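Skurkov Hand-Held Gripper Kit, three months on
Reviewed by Deepika Poduval
September 22, 2018

I've owed a few of you this review since June, when I mentioned I'd bought the Skurkov kit and then went quiet. Sorry! The short version is that I like it, I'd buy it again, and I have a list of complaints, most of them small.

For anyone coming to it fresh, the kit is a gripper you hold in your hand and squeeze with a trigger, with a very wide camera mounted above the fingers. You walk around doing ordinary things with it, picking up a toy or dropping a sock in a bin, and every squeeze and every turn of the wrist gets saved along with the video. Later on you train a policy from those recordings and (with luck and patience) an arm does the same job. I had been collecting everything by steering the arm itself, and I was so tired of it. On a good day I came away with a couple dozen examples and a stiff neck. With the Skurkov I recorded 129 in my first real afternoon, and I stopped for lunch.

What's in the box: the gripper, the camera already bolted on, 2 batteries, a charger, a spare pair of soft fingertips and a folded sheet of instructions printed in type so small that I took a photo of it with my phone and zoomed in. Setup took me under an hour, and a good part of that was hunting for a memory card I was sure I'd left in a drawer. I bought mine through Jandley, who packed it well and answered my one email the same day, so a kind word for them too.

The grip is the best part. The trigger has a nice even pull from open to closed, so you can hold something soft without crushing it, and the recording keeps track of how far the fingers are closed the whole way through. My old Ornden handle only knew open and shut, and you could see it in what the policy learned, poor thing, it grabbed everything like it was a hammer. The Skurkov is also lighter than the Ornden, though after a long session I still feel it in my thumb. If you have small hands, wrap a little tape around the handle. It sits better.

Battery life is fair. I get 60 minutes out of each one, which matches what the seller told me, and since they charge while you work you can more or less keep going all day if you remember to swap. I don't always remember. The kit gives you one sad little beep before it shuts down, and if the radio is on you will miss it and lose whatever you were recording at the time.

Now for the camera, where I have mixed feelings. The view is enormous. It takes in the ceiling lights, the floor, the furniture along the walls and whatever you left lying about, all bent into a circle, and that really does help the software figure out where the gripper is in the room. It records at 60 frames per second, which sounded like plenty to me, and for slow reaching it is. 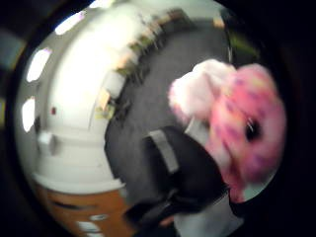

Swing your wrist quickly, though, and you get blur, and once the blur goes on long enough the tracking gives up and the whole example gets thrown out. I lost a painful share of my first week that way. What fixed it for me was slowing down on the way in and on the way out, not only at the moment of the grab, and turning on every light I could. Soft toys seem to tempt me into rushing more than anything else does, I suppose because I know I can't break them. A friend over at Devadiga told me to hum something slow while I work, and I laughed, and then I tried it, and I've been humming ever since.

The software that comes with it is plain but does the job. It sorts your recordings, marks the ones where tracking failed, and lets you trim the ends. I'd love a way to flag a bad one right from the handle, the second I know I've fumbled it, so I wouldn't have to go looking for it afterward. I'd also like a louder beep, please, Skurkov, if you're reading.

If you have an arm at home or in a small lab and you're worn out from steering it, get this. If you only need a handful of examples for one simple task, borrow one first and see how your thumb feels. I'm planning to try mine on folding towels next, and I'll add a note under this review once I have enough recordings to train on.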